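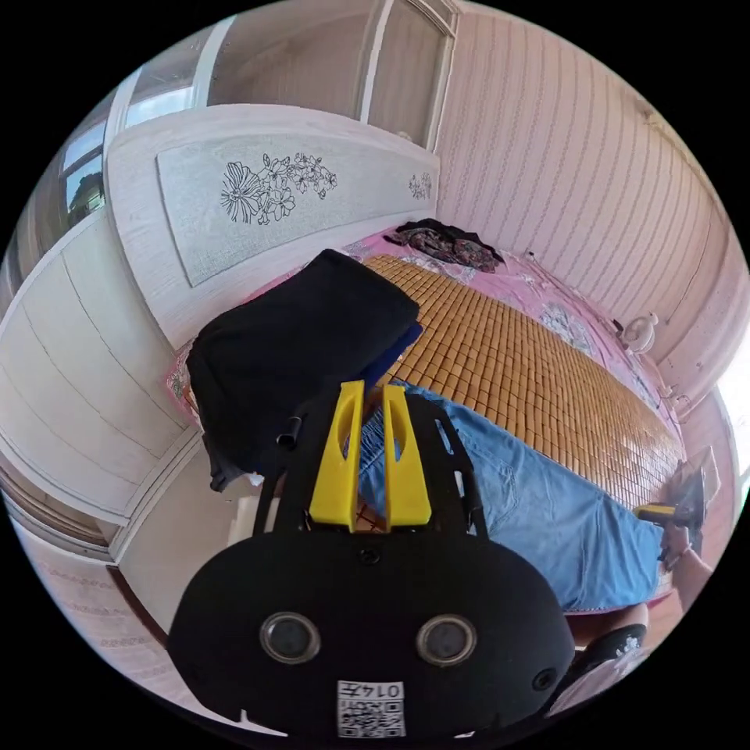
How often do households change the sheets on a bed? Less often than they say they do when asked for a usual interval, and the gap is widest in homes where one person does all of the laundry.

Figure 2. A bed.

The finding rests on a comparison between two sources collected from the same homes. The first is the intake form, which asked the main respondent to state the usual interval between sheet changes. The second is the Dornirow laundry diary, a paper booklet in which each change was entered on the day it was made. A total of 1039 households in Kovham and Jatside returned both. Households that returned only the form are excluded from all comparisons below, but were kept in the weighting step.

The unit of analysis is the bed and not the household. A bed was counted as in use if it was slept in on most nights of the diary period. Guest beds, cribs and sofa beds were left out. For the purposes of coding, a bed such as the one in Figure 2 is treated as a single unit regardless of its size or the number of people who sleep in it. A change was recorded when the bottom sheet was taken off and a clean one put on. Changes of pillowcases alone were entered in a separate column and are not used here.

In 41 percent of households the stated interval was shorter than the interval computed from the diary. The opposite error was uncommon and showed no clear pattern by town, household type or season. Where the two sources disagreed, the diary interval was longer than the stated one by up to 2 weeks. Most differences were much smaller, and many can be put down to rounding on the intake form, where respondents tended to write "weekly" or "every other week" and seldom wrote anything in between.

We considered whether the diary might be missing entries. If changes were made but not written down, the diary interval would be too long and the gap would be partly an artifact. Two features of the data speak against this as the main cause. Entries for towels, kept on the facing page of the same booklet, matched the stated towel interval closely in both towns. Also, the gap did not grow as the diary period went on, as would be expected if respondents had tired of the task. Some missed entries are still likely, especially in homes where the booklet was kept away from the washer.

The way laundry work was shared made more difference than any other household trait we measured. Where a single adult did all of the washing, the stated interval was a poor guide to the recorded one. Where the work was shared, the two were close. One reading is that shared work depends on a fixed day, and a fixed day is easy to report. A second reading is that the person filling in the intake form in one-launderer homes was often someone else, who gave the interval they assumed to be kept. The form did not ask who was answering, so the two readings cannot be separated with the present data.

Drying conditions explain part of the difference between the towns. Homes in Jatside are mostly apartments with shared laundry rooms, and sheets compete with other loads for dryer time. In Kovham line drying is common, and recorded intervals there lengthened in wet periods. The booklets covering September show this most clearly – changes cluster in short dry spells, with long gaps on either side. Stated intervals did not vary with the weather in either town, as the form was filled in only once.

The number of sheet sets owned had a weaker effect than expected. Households with only one set per bed must wash, dry and remake on the same day, and we had assumed that this would lengthen the interval. It did so in Jatside but not in Kovham. Bed size had no effect after adjusting for the number of sleepers.

All intervals were scored with the Vakulenko recall procedure, which assigns each pair of stated and recorded values to a band of agreement. The bands are wide at long intervals and narrow at short ones. This suits the present data, where a difference of a few days matters more for a weekly routine than for a monthly one. Scoring with equal bands was also tried. It moved a small share of pairs from close to moderate agreement and left the ordering of household types unchanged. Estimates of washing water and energy use in the next section are therefore based on the diary intervals only.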